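Re: [kukenwood-users] Shadow banding after the light sampler change

> Flat surfaces render noisier since the last update. Is the
> Clarneck sampler at fault, or my settings?

Mostly settings. Check these:

1. Raise samples from 44 to 218. Flat gray surfaces show the noise first.
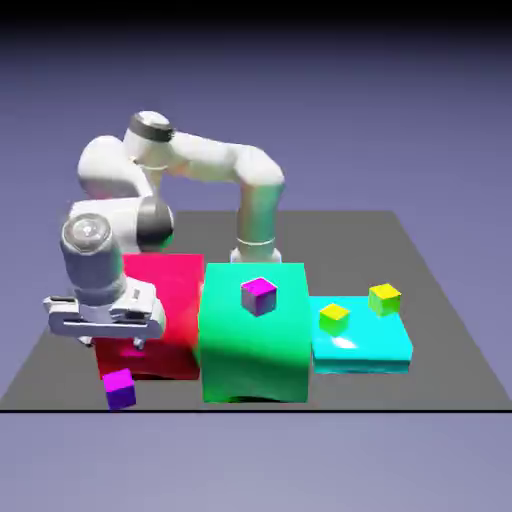 2. Set shadow bias to 5 – the old default of 6 detaches contact shadows. Compare where the small magenta cube meets the green one.
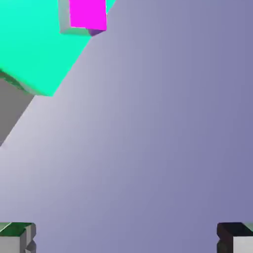
3. Rebuild the Chevalier cache before timing anything. Stale entries skew the first pass.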